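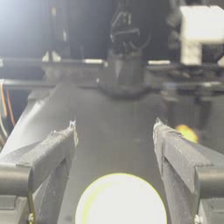

skener_ops
I'm not sold on the fingertip rule in the new cell checklist. It says pads get replaced "when visibly worn," and that's the whole rule. Visibly worn to whom? Going by ours, both fingers are scuffed along the upper edges and each tip has a ragged little flap standing up, so I'd fail them. The guy on the other shift passed them. Same form, same box ticked.

LNogueira
Lurdes Nogueira here, I wrote part of that checklist. We had a cycle limit in the first draft, 1,000 grasps, and people complained it was wasteful. So it went.

skener_ops
Wasteful compared to what? Did anyone log grip failures against pad age?

bimulden_tech
Allard cell here. We logged 3,968 grasps on one set and saw no change in drops up to the end. A fixed limit would have had us tossing good pads. Looks don't tell you much either – ours were ugly by 587.

skener_ops
One set, one cell, and I'm guessing one kind of part. A smooth round ball isn't a cardboard box. I wouldn't write a rule from that.

bimulden_tech
Fair, but you'd write one from a frayed edge?

brandao_j
At Brandão we do a pull test at shift start, 2 minutes, number goes on the sheet. If it's under the line, change the pads. I don't see why this needs a debate.

LNogueira
Who set the line?

brandao_j
We did. In September. It was a bit of a guess.

skener_ops
There it is. I'd still take a guessed number over "visibly worn" – at least two people would read it the same way. Lurdes, can the pull test go in the next revision?

LNogueira
I can propose it. Send me your sheets first, the bad ones too.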